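4 Arbeitsregeln für das Führen des Handgreifers

Dieser Abschnitt gilt für alle Arbeitsplätze, an denen mit dem Handgreifer Nindel aufgezeichnet wird. Er ersetzt die Regeln aus der Ausgabe vom April. Stand: 13.7.19

Die Regeln wenden sich an Personen, die den Greifer von Hand führen und dabei Greifbewegungen für die spätere Übertragung auf den Roboterarm Gouveia aufnehmen. Für den Betrieb am Arm selbst gilt Abschnitt 6.

4.1 Vor der ersten Aufnahme

1. Arbeitsfläche freiräumen. Auf der Fläche bleiben nur die Gegenstände der jeweiligen Aufgabe und der zugehörige Behälter.
2. Beide Greiferfinger auf festen Sitz prüfen. Lockere Schrauben nachziehen, Gewindeeinsätze nicht mit Kleber sichern.
3. Auflagen an den Innenseiten der Finger prüfen. Leicht ausgefranste Kanten sind zulässig. Löst sich die Auflage vom Block oder steht sie so weit vor, dass sie den Gegenstand vor dem Schließen berührt, ist sie zu ersetzen.
4. Greifer dreimal ganz öffnen und schließen. Die Finger müssen ohne Ruckeln laufen.
5. Kameralinse mit dem beiliegenden Tuch abwischen.
6. Aufgabenkarte lesen und die Kennung der Aufgabe im Aufnahmegerät einstellen.

Hinweis: Kratzer und Abriebspuren auf den Fingern beeinträchtigen die Aufnahme nicht. Risse dagegen schon — ein Finger mit Riss wird sofort ausgetauscht und im Gerätebuch vermerkt.

4.2 Annähern und Greifen

1. Greifer öffnen, bevor er über den Gegenstand geführt wird. Die Öffnung soll auf beiden Seiten etwas Spiel lassen.
2. Den Gegenstand mittig zwischen die beiden Blöcke nehmen. Bei mehreren gleichen Gegenständen immer zuerst denjenigen greifen, der frei steht.
3. Gleichmäßig annähern. Wer die Richtung korrigieren muss, hält kurz an und setzt neu an.
4. Finger schließen, bis der Gegenstand sicher gehalten wird, und nicht weiter nachdrücken.
5. Senkrecht anheben, dann erst seitlich bewegen.

Federbälle und andere leichte Teile mit empfindlichem Rand werden am festen Ende gegriffen, also am Kork. Steht der Ball auf dem Kork, müssen die Finger tief genug ansetzen. Der Federkranz darf beim Anheben nicht zwischen die Blöcke geraten.
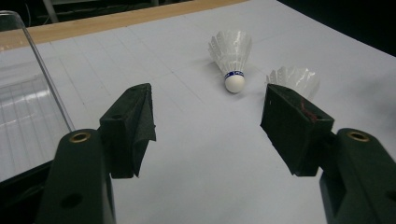 Abb. 4-2: Annäherung an einen auf dem Kork stehenden Federball, Greifer geöffnet

ACHTUNG: Quetschgefahr. Die freie Hand bleibt während der gesamten Aufnahme außerhalb des Bereichs zwischen den Fingern. Umgefallene Teile erst aufrichten, wenn die Aufnahme angehalten ist.

4.3 Ablegen im Behälter

1. Den Gegenstand über den Rand heben, ohne den Behälter zu berühren.
2. Absenken und Finger langsam öffnen. Nicht aus der Höhe fallen lassen.
3. Greifer senkrecht zurückziehen und in die Ausgangslage bringen.
4. Aufnahme beenden.

Durchsichtige Behälter spiegeln je nach Licht stark. Zeigt die Vorschau helle Flecken auf der Wand, die den Rand unkenntlich machen, ist der Behälter ein wenig zu drehen oder die Leuchte zu versetzen. Die Position des Behälters wird innerhalb einer Serie nicht verändert.

4.4 Serien und Pausen

Eine Serie umfasst höchstens 27 Aufnahmen. Danach ist eine Pause von 6 Minuten einzuhalten und Schritt 4 aus 4.1 zu wiederholen. Missglückte Griffe werden nicht gelöscht, sondern mit der Taste F gekennzeichnet.

Ersatzauflagen und Finger sind über die Ausgabestelle Retside unter der Lagernummer 133 zu beziehen.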